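Zidodum two-finger gripper kit: our robotics club used it for a whole semester and I have opinions

Posted 6 October 2021

So I promised the newsletter a review of the new gripper back when we got it, and then midterms happened, and then the candy thing happened (more on that below), and now I've used it so much that I'm probably too attached to be fair. I'll try anyway!

Quick background if you only come for the pizza. Our club has the one arm. We call it Panik, after the project name on the original funding form, and the name fits because that's what everyone does when it moves faster than they thought it would. For the longest time Panik had a gripper that an earlier class had built from printed parts, and I loved it the way you love a car with a door that only opens from the inside. It could pick up foam blocks. It could pick up a marker if you put the marker down just so. Anything smooth slid right out, and anything heavy made the fingers bow apart like they were politely letting somebody through. In March we finally voted to spend our equipment money on a real one, and we went with the Zidodum kit because it came with a mounting plate that fit our wrist flange and because it cost $300, and we had, after shirts, almost exactly that.

What you get in the box: the gripper itself, the adapter plate, a cable, a bag of screws, a pair of hex keys and a set of slip-on rubber pads for the fingertips. There's also a printed manual that is mostly safety warnings in a lot of languages, and then a link to the manual you need. Print that one. The computer next to our arm is the slowest in the building and scrolling a PDF on it while holding a screw in place with your other hand is no way to live.

Mounting it

The box says 30 minutes. We took an afternoon, but a good part of that was us arguing about which way the cable should leave the wrist. (Learn from us: turn the last joint by hand through everything it can do BEFORE you clip the cable down. We clipped first. The cable did not enjoy it.) The adapter plate went on without any drilling or filing, which for club equipment is close to a miracle. The screws are a normal size, so when one rolled away under the radiator we could replace it from the drawer.

One gripe. The plate has a locating pin, and the hole for it is tight. I mean tight. The first time we took the gripper off to show it at the open house I thought we'd welded it on somehow. A tiny bit of wiggling gets it loose, but I'd have liked a slot to put a screwdriver in.

Getting it to talk

This was the part I was dreading and it went fine. Zidodum gives you a little program that opens and closes the fingers from a laptop, with a slider for position and another one for force, and you can spend a happy hour just picking up your friends' erasers. After that you have to get the arm and the gripper working from the same script. The sample code was written for an older version of the library, so there were two commands that didn't exist anymore. Not a huge problem once you know, but first-years lost an evening to it, and they were very sweet about it, and I felt bad. If you buy this kit, check the function names first.

The fingers report their position back, and that's the feature I'd pay for again. Our old one was basically open or shut and you found out which by looking. Now the script can check whether the fingers stopped early, so it knows it's holding something, or at least it knows that something is in the way. We use that constantly. It caught a bad pickup on one of our first demo runs and just sat there waiting, which is exactly what I want a robot to do when it's confused!

The candy thing

Okay. The fall project for new members is pouring. You put candy in a glass jar, you put a plastic party cup on the table, and Panik has to pick up the jar, carry it over and tip the candy into the cup. That's the whole assignment. It sounds like the kind of thing you'd finish before lunch, and I have now watched several very smart people say so out loud.

Glass is a mean thing to hand to a gripper. It's slick, it's round, and if you squeeze it like you mean it you're sweeping for the rest of the meeting. With the force slider all the way down the jar slowly turned in the fingers when the wrist rotated, so the arm tipped and the jar stayed where it was. Too much force and everybody in the room gets quiet. We landed on 80 percent of what we'd been using for the wooden blocks, with the rubber pads on, and I would not have believed how much the pads matter. Put the pads on. I don't know why they come in a separate little bag like they're a garnish.

The fingers open wide enough for the jar, with room to miss by a bit on either side. If you're thinking about a bigger jar, measure first. We tried somebody's pickle jar and it was a no.

As for the pouring, that isn't really the gripper's job, so I won't mark it down for our candy all going at once. The new members have been trying different ways of doing it: tilting in little steps, tilting smoothly and then backing off, a shake at the end that I'm personally against. Moving the jar while it's sideways is its own adventure, and where you stop the tilt matters so much more than you'd think. Candy is also just rude. It sits there and sits there and then the whole pile decides to leave together. Somebody suggested rice. I have cleaned rice out of the grooves in the rail before and I said no, very calmly, I thought.

Holding steady is where the Zidodum earned its keep for me. You can pause the script with the jar up in the air and go get everyone to come look at the angle, and the grip stays put while you all talk over each other. With the old fingers we'd have had a hand under it the whole time.

Things I don't like

The noise. There's a whine when it holds, way up high, and some of us can't hear it at all and the rest of us want to leave the room. It's worse at higher force. Headphones, I guess?

The fingertips are flat, and flat on round means you're touching the jar along a thin line and hoping. Zidodum sells curved ones, but they're extra, and they cost more than I think a piece of shaped plastic should. We're going to try printing our own this winter (yes, I know, back where we started).

The fingers are white and they show everything. Marker, grease, candy dust, whatever was on the hands of the last person who adjusted the pads. It looks great next to the arm for a day.

And the status light on the gripper body is small and on the side, so depending on how the wrist is turned you can't see it. The arm has that great big blue glow down at the bottom joint that you can spot from the hallway, so the comparison isn't kind.

Should your club get one?

We looked at two others before we bought. The Hilten was lovely, I got to play with one at another school's open house and the software is nicer in every way, but it was out of our range once you added the adapter plate. The Rønning was cheaper and came with curved tips in the box, and if it had been able to tell us its position I think I would have pushed for it. For a class where you mostly do blocks and cubes, look at the Rønning seriously. For what we do, where the whole point is that new members write the script and find out why it didn't work, I'm glad we went the way we did.

I'd say four out of five. I'd go up half a point if they fixed the sample code and put the pads on at the factory. I'm keeping the missing point for the whine.

If you want to try it yourself, come to build night and ask for a turn. Tie your hair back, stand on the door side of the table, keep your hand near the stop button, and please don't eat the candy that's been on the table. There's a clean bag in the cabinet for eating. I put a label on it and everything.
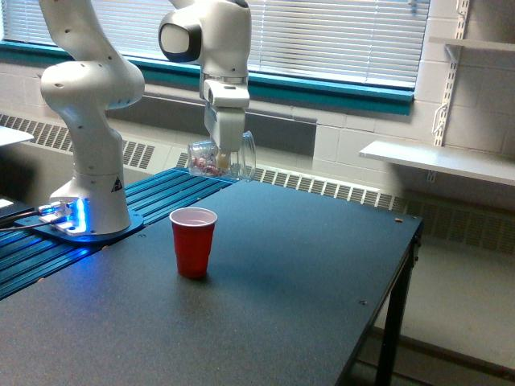

Vol. 2, No. 30

Panik with the jar on its side in the Zidodum fingers, red cup waiting up front. Next issue: the printed fingertips, if the printer is behaving by then.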